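Towels and linens: what changes at the Fledley laundry

September 2019

The shared laundry at Fledley has moved to a new schedule, and the linen service that goes with it has changed hands. Prendis, which handled the washing for the guest rooms and the pool, ended its contract over the summer. Sovow has taken over. Most residents will notice little difference, but there are some new rules about towels, and the pickup point has moved.

Bags now go to the side entrance on the parking lot side of the building. The old drop-off by the mail room is closed and will be used for bike storage. Bags left there will not be picked up. Please tie your bag shut and put your unit number on the tag. Sovow sorts by tag, so a bag without one goes to the office and waits there until it is claimed.

Clean linen comes back to the same side entrance, on the shelves to the left of the door. If something is missing, fill out the slip on the clipboard and leave it in the box. Reports made within 7 days are covered by the service. After that, the building cannot file a claim.

Pool towels

The pool towels were the subject of most of the comments we received last year. They were thin, they shed lint, and a good number of them went home with people and did not return. The building has bought a new set. They are cotton terry, heavier than the old ones, and should last longer. The price was higher too, so each unit will be signed up for 6 towels at most. That covers family and guests. If you are hosting a larger group, ask at the office ahead of time and extra towels can be signed out for the day.

Used pool towels go in the rolling bins by the showers. Please do not put them in your own laundry bag. They are washed in a separate load and at a higher temperature, and mixing them with colored clothing has already cost one household a set of sheets.

The old towels have been cut up for cleaning rags or given to the animal shelter. A few bundles are left in the office for anyone who wants them for the garage.

Washing towels at home

Several residents asked why their own towels turn stiff. The water in this part of town is hard, and the minerals stay in the loops of the cloth. Too much detergent makes it worse. Use half of what the cap suggests, skip the fabric softener, and run an extra rinse. A cup of white vinegar in the rinse once a month helps. Do not combine vinegar with bleach.

Shake each towel out before it goes in the dryer, and again when you take it out. Take them out while they are warm and fold them right away. A towel that is dried too long feels rough no matter how it was washed. If you dry on a rack, leave space between the towels and turn them once.
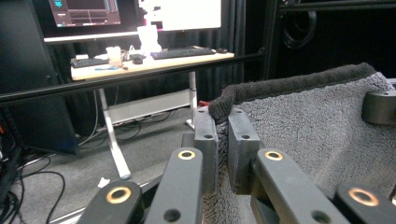

A gray terry-cloth towel, held at the edge.

New towels should be washed once before use. They lose a lot of lint the first time, so clean the dryer screen before and after. Wash dark colors alone for the first two or three loads.

Machines

The two Strömberg washers in the basement have been serviced. The door seal on the left one was replaced, and the drain hose on the right one has been cleared. Both dryers are working. The heat setting on the second dryer runs higher than the dial says, so choose medium for anything with elastic.

The laundry room is open until 10 at night. Loads left in a machine after closing will be moved to the table.

Cost

The new service costs the building 4,000 dollars more per year than the old one. This comes out of the general fund and will not change the monthly fee before the next budget. The budget will be on the agenda at the November meeting. A replacement charge for lost pool towels will be discussed then as well. Comments can be left at the office in writing before the meeting.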